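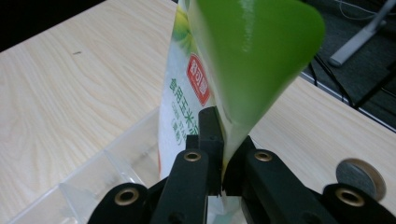
Corn starch is the cheapest thickener in most kitchens and probably the one most often used badly. Lorenz Thaler has spent a good part of his working life correcting that. He runs the test kitchen at Gurberg, which writes and checks recipes for canteens and small caterers, and he keeps a shelf of starches from wherever he can buy them. We spoke on a Thursday morning, between two batches of sauce.

The first thing he wanted to settle was the label. "Starch and flour get mixed up all the time," he said. "In some countries corn flour means the starch. In others it means ground corn, with the protein and the fat still in it. If the bag says corn starch, you know where you are. If it says corn flour, rub a little between your fingers. Starch squeaks."

Bags bought from Chinese grocers usually settle the question themselves, he added, as many carry the English name next to the Chinese one. He buys there when he needs a lot of it. Corn starch is used in that kind of cooking for coating meat before frying, for velveting, and for the glaze on a stir-fry.

Thaler measures by weight only. A spoonful can vary by a third depending on how hard it is packed, and he considers most recipe failures to be measuring failures. For a pourable sauce he starts with 10 grams of starch to 400 milliliters of liquid, then adjusts. "Stock with a lot of gelatin needs less. Anything sour needs more, or needs the acid put in at the end. Lemon juice boiled together with starch will thin it out again."

The slurry should be cold. He uses 2 parts water to one part starch, stirs it immediately before pouring, and stirs it again if the pan is not ready. Starch settles within a minute into a layer that feels like wet plaster. Pouring off the top adds water to the sauce and leaves the thickener in the cup.

I asked about lumps. "Hot liquid on dry powder, every time. The outside of the clump swells and seals, and the inside stays dry. You can whisk it as long as you like. Put it through a sieve and start over."

Cooking time is the other common fault. The sauce has to come to a visible simmer, and he holds it there for a minute so that the raw taste goes. After that he takes it off. Long boiling and hard whisking both break the swollen granules, and the sauce goes slack. He tells caterers who hold food for hours to look at a different starch, or to thicken in smaller batches.

Freezing he advises against. A corn starch sauce weeps when it thaws and the texture turns spongy. Tapioca starch does better. For pie fillings that will be eaten the same day, he sees no reason to change.

Most of our second half hour went to storage, which Thaler regards as neglected. Starch takes up moisture and smells. An open bag next to the spices will taste of the spices by the end of the month. He folds the top down twice, presses the air out as he goes, clips it, and stands the bag in a lidded box. Pouring into a jar is also fine, he said, provided the jar is completely dry and the label goes with it.

"Cut the panel off the bag and put it inside the jar, facing out. Icing sugar, starch, potato starch, baking powder. I had 33 jars in one kitchen and six of them were white powder with no name. We threw those out."

He had the same complaint about the Woldemariam, a catering kitchen he reorganized in May, where the starch was kept on a rack above the steamers. It had caked solid. Caked starch can be broken up and sieved if it smells clean, but he would not use it for coating, where an even dust matters. The rack was moved to the far wall.

For coating, he pats the meat dry, dusts it through a fine sieve, shakes off the excess and fries right away. If the pieces sit, the surface turns to paste and the crust comes off in the oil.

Then a timer rang and he went to check the second batch, which he judged too thick and let down with a ladle of stock.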